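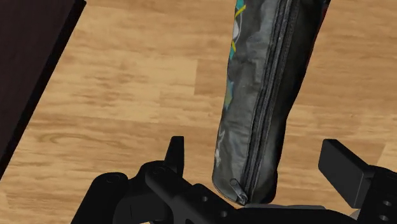 Kenumness writes handling rules for robot arms that work with small everyday items. Our customers are test labs, training schools and companies that run arms in simulation and on real benches, and what they buy from us is a set of written procedures, a review of how they follow them, and help when the two don't match. A rule usually starts with one item and one position. Take a soft dark pencil case lying on a wooden surface in simulation, with the gripper open and the lower end of the case between the two fingers. Our procedure for soft pouches asks the operator to record which end is being approached, whether the zipper is closed, and where the zipper pull lies. With the case shown, that means the narrower end, zipper closed along the part in view, pull down near the rounded tip. It takes one line on the sheet. A surprising number of labs were leaving that line out when we first met them.

What we do

We keep a rulebook. It currently runs to 300 rules in 4 parts: setting up the work area, approaching an item, gripping and moving it, and keeping the record. Each rule has a number, a short statement, a note on how to check it, and a list of the item types it applies to. Customers get the whole book, but most of them use a selection that we draw up with them in the first month.

We also do site reviews. A reviewer watches a normal shift, reads the written records from that shift, and marks each rule as followed, partly followed or not followed. We don't score sites against each other and we don't hand out badges. The site gets a report with the rule numbers in it and a date by which we'd like to look again.

The third part of the work is simulation review. Many of our customers run a task on a rendered work surface many times over before they run it on a bench. We check that the simulated setup is labeled as simulated in every file, that the item sizes are written down, and that the approach rules used there are the same ones used on the bench. If the two sets differ, the difference has to be listed. We have seen sites with one set of habits for the screen and another for the shop floor, and operators moving between them had to guess.

How we got here

Kenumness began as an internal procedures desk at Nerkgate, a contract testing business that ran pick-and-place trials for other firms. Nerkgate had good operators and almost nothing in writing. When an operator moved to a different bench, the new bench had its own way of naming items and its own idea of what a finished attempt was. The desk was set up to sort that out. The first thing it produced was a two-page sheet on how to name an item, and that sheet is still in the rulebook as rules 1 through 9, with some of the wording unchanged.

Other firms asked for copies. After a while the desk was spending more time answering outside requests than inside ones, and it became a separate company. Nerkgate is still a customer and is reviewed the same way as everybody else. Its last review had eleven rules marked as partly followed, most of them in record keeping.

Our office and review benches are in Tostitau. The benches are there so that we can try a rule before we publish it. A rule that can't be followed on our own bench by someone who didn't write it goes back for rewording.

How a rule gets written

Anyone at a customer site can send in a proposal. We ask for three things: what happened, what the operator would have liked the procedure to say, and the records for the attempts involved. Proposals without records are kept on file but don't move forward until records arrive.

A proposal is then drafted in plain words. We try to keep each rule to one action. "Open the fingers wider than the item and check clearance on both sides" was originally one rule and is now two, numbers 112 and 113, after several sites marked it as followed when only the first half had been done.

The draft is tried on a set of recorded attempts. Our library held 2,556 of these at the last count, of which 969 involve soft items such as pouches, cloths and bags. Soft items are overrepresented on purpose. A box has a width you can write down once. A pouch has creases and dents, it can be wider at one end, and its shape can change when a finger touches it, so the rules for soft items need more checking and get revised more often.

If the draft holds up, it goes out to customers for comment, and after that it goes into the next edition. We publish one edition a year, in May. Between editions we issue corrections only, never new rules, so a site can print the book and rely on it until the next one.

What the rules cover

Visitors to this page often want to know what is in the book before they get in touch, so a short account follows. The full text is sent on request.

Setting up. The work area has a named boundary. Everything inside the boundary is listed, including things the task doesn't use. A second object near the corner of the surface goes on the list even when it is well clear of the item, and the gap between the two is noted. The surface itself is recorded by material and by color. Dark items on a dark surface are allowed but must be marked as such, and the same goes for a dark item between dark fingers.

Approaching. The operator or the program states the direction of approach, the finger opening and the part of the item that will be between the fingers. For long items, the end has to be named. "Near end" and "far end" are accepted only if the viewpoint is recorded too. Clearance is checked on both sides before closing. Loose parts such as straps, tags and zipper pulls are located first, and if one is in the path of a finger the approach is changed or the attempt is marked.

Gripping and moving. Force limits are set by item type. A soft item is closed on slowly, in steps, with a pause after first contact. If the item turns or slides more than the limit in the task sheet, the attempt stops and is recorded as stopped. It is not recorded as failed. Sites find this one hard to get used to, and it is the rule we get the most letters about.

Keeping the record. Every attempt gets a line, including the ones that went wrong in the first second. Lines are not deleted. A mistaken entry is struck through and a new one is added below it with initials. Simulated attempts and bench attempts are kept in separate files.

What we don't do

We don't sell grippers, arms, cameras or software, and we don't take a fee for recommending them. We don't write safety rules for people working near machines. Those come from the law and from the recognized standards bodies, and a site has to meet them whether or not it has ever heard of us. Our rulebook says so on its first page, and a review stops at once if the reviewer sees a guard open or an emergency stop blocked.

We also don't certify. A Kenumness review is a report of what one reviewer saw during one shift. Some customers have asked to put our name on their products, and we've said no each time.

Training

The Yoshida course is our four-day introduction for new operators and is held on the review benches in Tostitau. The first day is spent entirely on naming items and filling in the attempt sheet, with no machine switched on. The second and third days are bench work in pairs, one person running the arm and the other keeping the record, then changing places. On the last day each pair reviews another pair's sheets against the rulebook. There is no exam. People leave with their own sheets, marked up, and a printed copy of the book.

We run a shorter version for managers, who mostly need to learn how to read a review report. It covers the difference between "partly followed" and "not followed," how to plan a repeat visit, and what to do about a rule that doesn't suit the site. A site can set a rule aside if it writes down the reason and tells its operators. A written exception counts as followed in our reports.

Working with us

A first contact normally leads to a call and then a half-day visit. Please have ready a list of the items you handle, a copy of whatever procedures you use now, and twenty or so attempt records picked from different shifts. Handwritten records are fine. If you work only in simulation, send the setup files along with the records and tell us which version of each was in use.

Requests for the rulebook, proposals for new rules and questions about course places all go through the contact form. Proposals are answered in the order they come in.

Page last updated October 23, 2023.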